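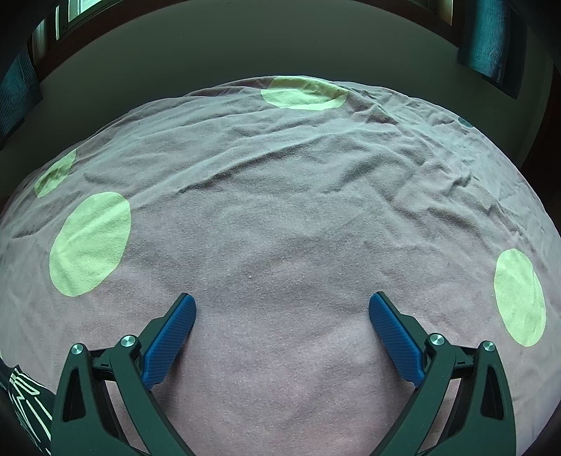 Vundidine is recalling one production batch of its Flirusis dehumidifier after five units overheated at the point where the power cord enters the housing. Owners are asked to stop using the affected units at once and unplug them at the wall. A free repair or a full refund is available.

The recall covers 2210 units with batch code 2036. The company says no injuries have been reported. In the five known cases the damage was limited to the plastic around the cord inlet and, in one of them, the flooring directly under the machine.

The fault is in a crimped terminal on the live conductor, inside the rear cover. According to the recall notice, a crimping tool at the assembly plant in Wutton was set to the wrong die after a maintenance stop. The terminals made afterward passed the electrical continuity check used at the end of the line, but the wire strands were not compressed enough to hold a stable contact over time. Resistance at the joint rises as the compressor cycles on and off. The terminal heats up, and the insulation next to it can soften or char.

The thermal cutoff fitted to the Flirusis does not protect against this kind of fault. It monitors the compressor and the fan motor, both mounted in the lower half of the cabinet, and does not sense the temperature at the inlet. A household circuit breaker may also fail to trip, as the current drawn by the appliance stays within its normal range while the joint is heating.

Edeltraud Ammann, head of product compliance at Vundidine, said the first report reached the company in November and was treated as damage caused by a pinched cord. A second unit came back in January with the same discoloration in the same place. Both were opened and compared, and the batch was put on hold the following morning.

"The two terminals showed the same crimp profile, and it was not the profile on our drawing," Ammann said. "At that point we stopped shipments and started tracing the batch."

Of the units in the batch, 701 were still in the warehouse of the retail chain Wyss when the hold was issued. They have been returned to the plant and will be rebuilt with a new inlet assembly before going back on sale. The rest were sold through Wyss stores and the Vundidine web shop. Customers who bought online or registered the product will receive a letter or an email in February. Customers who paid cash in a store cannot be traced and will have to check the label themselves.

**How to identify an affected unit**

The batch code is printed on the silver rating label on the back of the dehumidifier, below the carrying handle. It is the last group of digits on the second line, after the model name. Only units with the code 2036 are included. Earlier and later batches were made with the correct die, and Vundidine has pulled samples from the batches on either side for a pull test and a section cut of the crimp. Those samples met the specification.

The carton carries the same code next to the bar code. If the label on the appliance has worn off or cannot be read, the company asks owners to treat the unit as affected and contact the service desk.

Units should be unplugged before they are moved or turned to read the label. Vundidine advises owners not to open the rear cover. The inlet is not a user-serviceable part, and the screws are sealed.

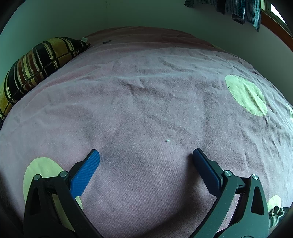 Can the dehumidifier still be used if the cord and plug feel cool?

Stop using it and leave it unplugged. The faulty joint sits inside the housing, so the temperature of the cord or the plug says nothing about its condition, and a terminal that has held for months can still loosen.

**Repair or refund**

Owners may choose between the two. For the repair, Vundidine sends a prepaid shipping label, replaces the complete inlet assembly including the cord, and returns the unit with a green dot next to the batch code. Turnaround is given as two to three weeks. The water tank should be emptied and the appliance left standing upright for a few hours before packing, so that residual water does not run into the electronics in transit. Customers without the original carton can request one at no charge.

For the refund, the appliance can be handed in at the service counter of any Wyss store. A receipt is not required. Where no receipt is shown, the refund is paid at the list price that applied when the batch went on sale. Units bought from the web shop are refunded to the original method of payment once they have been received.

The remaining term of the warranty is unaffected by the repair. The replaced inlet assembly carries its own warranty, starting on the date of return shipment.

Secondhand owners have the same rights. Anyone who has sold, lent or given away a Flirusis is asked to pass the notice on.

**Changes at the plant**

Naveed Bugti, production manager in Wutton, said the continuity check has been supplemented with a measurement of crimp height on the first and last terminal of each reel. The die is now keyed to the press, so that a die for a different wire gauge cannot be locked in place. A force monitor has also been ordered for the press and is due to be installed in the spring.

"Continuity tells you that current passes on the day of the test," Bugti said. "It does not tell you how well the wire is held."

The same press is used for the cord inlets of two fan heaters. Vundidine says those products were not in production during the period in question, and neither is included in the recall.

Wyss has taken the Flirusis off the shelf in all stores until the rebuilt units are delivered. Recall notices are posted at the entrances and at the service counters. The dehumidifier remains listed in the Vundidine web shop but cannot be ordered at present.

The service desk can be reached by phone from 8 a.m. to 6 p.m. or through the contact form on the Vundidine website. Callers should have the batch code ready.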